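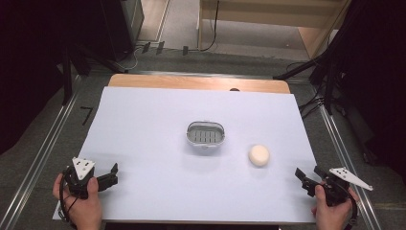 The question for this unit is a simple one: can a machine do a chore in your home this year, from start to finish, without a person standing near? My short answer in class was "some chores, on some days." A small job shows the problem better than a big one. Take a cream-colored bar and a gray container on a white sheet, and ask for the first to be put into the second. For a child of four it is a job of one second. For a machine it is a job with many parts, and every part can fail. The hands that hold the two grippers in such work belong to a person, and the person still brings most of the knowledge.

## 4.1 What we mean by "can do"

Please keep three levels apart when you read the articles. Many of them mix the levels, sometimes in the same sentence.

- **Level A:** The machine did the chore one time, and there is a video of it.
- **Level B:** The machine does the chore most of the time, in the room where it was trained.
- **Level C:** The machine does the chore in a room it has never met, with the owner's own things, and the owner is at work.

A dishwasher is at Level C, and so is a washing machine. We forget them because we do not call them robots. Most arms with two fingers are at Level B for a few chores and at Level A for many.

## 4.2 Why a soap-shaped thing is difficult

A bar of soap has no handle. Its edges are round, so two flat fingers touch it on a small area only. If it is dry, the grip is usually good. After someone has used it, the same grip can push it out sideways, like a seed from a lemon. The weight also changes, because the bar becomes thin during its life.

The dish has the opposite problem. It is light, and when the fingers come down a little to one side, the dish moves and the bar goes next to it. People correct this with the second hand and do not notice that they do it. In our exercise you will write down every correction you make with your second hand while you put away six things at your own sink. Do it slowly. Most students find more corrections than they expected.

## 4.3 The Gotcombe exercise

You remember the table from the April session. The Gotcombe exercise uses one task with three versions:

1. Bar and dish always in the same place.
2. Bar moved by the width of a hand, dish in the same place.
3. Bar and dish both moved, and a cloth under them with folds.

We gave each version 100 attempts. In version 1 the arm missed 9 times. In version 2 it missed 18 times. In version 3 it missed 60 times, and I stopped counting the misses where the cloth came up together with the bar, as we had no rule for them. This is a weak point of the exercise and you should say so in your report.

Note that the arm, the light and the bar were the same in all three versions. Only the places and the cloth were different. When a seller gives you one number for success, ask first which version it belongs to.

## 4.4 The shop floor is not a kitchen

Drivura packs small parts into trays. On its line the tray is fixed, the part arrives in one direction, and a guide rail takes away the last bit of freedom. This is version 1, made permanent with steel. The company did not make the robot more clever. It made the room more simple, and for a factory this is a good trade.

Balwood tried the same arm for sorting returned goods, and there the trade was not possible. A returned box can be open, wet, or full of something else. The company kept the arm for closed boxes and gave the rest back to the people at the bench.

At home you can simplify a little also. You can give the soap dish a fixed place. You cannot ask a family to keep the towel without folds.

## 4.5 For next time

Read the Drivura case again and bring one page. Choose a chore you did yourself in the last week, and write:

- which level (A, B or C) a machine has reached for it, with your source;
- the thing in the chore that changes most from one day to the next;
- one change to the room that would help the machine, and who would have to live with this change.

The marks are "Ok" and "repeat", as before. A report without a source gets "repeat", also when the idea is good. Drawings by hand are welcome.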